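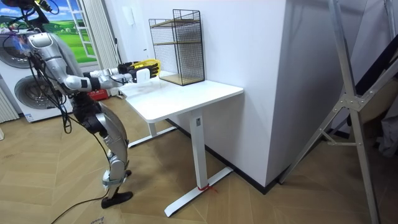 Desk (furniture)

Last updated: January

A desk is a table used for reading, writing and other work done while seated or standing. It differs from a dining table mainly in its depth and in the space left clear for the knees. Most desks consist of a top, a supporting frame or set of legs, and in many cases one or more drawers.

Construction

Desk tops are made from solid wood, plywood, particleboard, glass or metal. Particleboard tops are usually faced with melamine or laminate, and the exposed edges are sealed with a glued band. White finishes show pencil and ink marks readily but reflect more light onto the work than dark ones do. Solid wood tops move across the grain as humidity changes and are fixed to the frame with slotted brackets or wooden buttons.

Front edges may be square, beveled or curved. A curved edge reduces pressure on the forearm during long periods of writing. It also removes the sharp front corners, where edge banding tends to lift first.

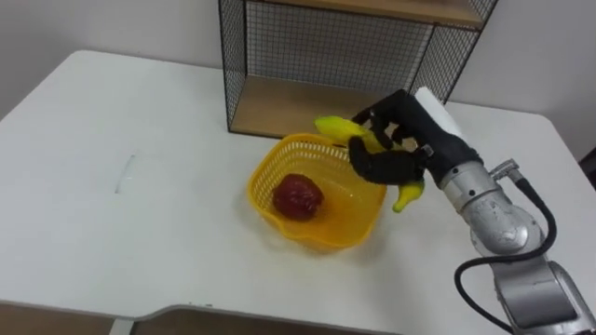 Banding on a curve has to be thin enough to bend without cracking, and thicker strips are heated before they are applied. The Festton pattern, drawn by the designer Ernő Gál, avoids banding by rounding the bare edge of a solid top and sealing it with oil. The Culau workshop later made the same top in 3 widths.

Storage

A pedestal desk carries its drawers in one or two cabinets that also support the top. A writing table has shallow drawers under the top or none at all. Where a desk has no drawers, storage is provided by separate shelving, which may stand on the floor, hang from the wall or rest on the desk itself. The Neredero catalog lists 11 add-on units of this last type, all of which clamp to the rear edge.

See also: Bureau, Drafting table, Lectern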